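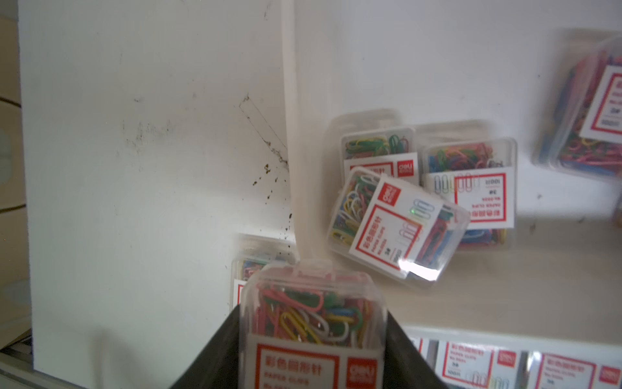

Who has to register under the new rules for houses of worship?

Any congregation in the town of Wornau that owns, rents or regularly borrows a building for services has to register once, using a two-page form, and then update it only when its address or contact person changes.

WORNAU TRAINS CONGREGATIONS ON NEW REGISTRATION RULES

Town's first workshop on religious affairs draws 126 people from 26 congregations

WORNAU – The Town of Wornau held its first full-day training on the new local rules for houses of worship on Sunday, and the turnout was wonderful. Clergy, lay leaders, office staff and town employees filled the main hall of the Kaufmann Center from early afternoon until well past the planned finish, and many stayed on to talk long after the last session had wrapped up.

The training covered the registration form, building use and occupancy, outdoor processions and festivals, noise hours, and the property tax exemption for land used in worship. A separate session for town employees dealt with how to answer questions from congregations fairly and in plain words, and how to keep personal beliefs out of permit decisions.

"We had people in the room who have been neighbors for years and had never sat at the same table," said Colton Boychuk, the town's community relations director. "They were comparing parking plans! I could have listened to them all night. Everyone came ready to work, and the questions were better than anything we had written into the slides."

The new rules take effect in December. They replace a set of separate permits that congregations used to request from four different offices, sometimes for the same event. Under the new system a single office, on the second floor of Town Hall, takes the registration form and handles all event notices. A congregation planning a procession on a public street will still need a traffic plan, but the plan can now be filed together with the notice.

Small groups that meet in private homes do not have to register. Several people asked about this during the afternoon, and the town will add a clear line about it to the printed guide. Groups that meet in a school or a rented storefront do register, and the owner's written permission goes in with the form.

Riku Miyazaki, who led the session on festivals and processions, walked the group through the Flatetti Street lantern walk, which brings 3000 people downtown each year and is organized jointly by three congregations. He used its past route maps to show where the trouble spots tend to be: the bus stop at the corner of Soko Avenue, the loading zone behind the bakery, and the narrow stretch by the library where strollers and food carts end up side by side.

"It's a beautiful evening and we want more like it," Miyazaki said. "Talk to us early, bring a map, even one drawn by hand, and we'll work through it with you."

The longest discussion was over noise hours. Some leaders wanted more room for early morning bells and calls to prayer, while others asked how complaints would be handled when a service runs late. The town took written comments from the floor and received 82 of them by the end of the day. They will be published, with replies, on the town website before the rules take effect.

Congregations that missed the training can ask for a visit from the community relations office, on a weekday or in the evening. Printed guides and copies of the form are available at Town Hall and at the front desk of the Kaufmann Center. Translated copies can be requested at either place.

A second session, on building safety and fire inspections, is being planned for the spring.

Media contact: Colton Boychuk, Community Relations, Town of Wornau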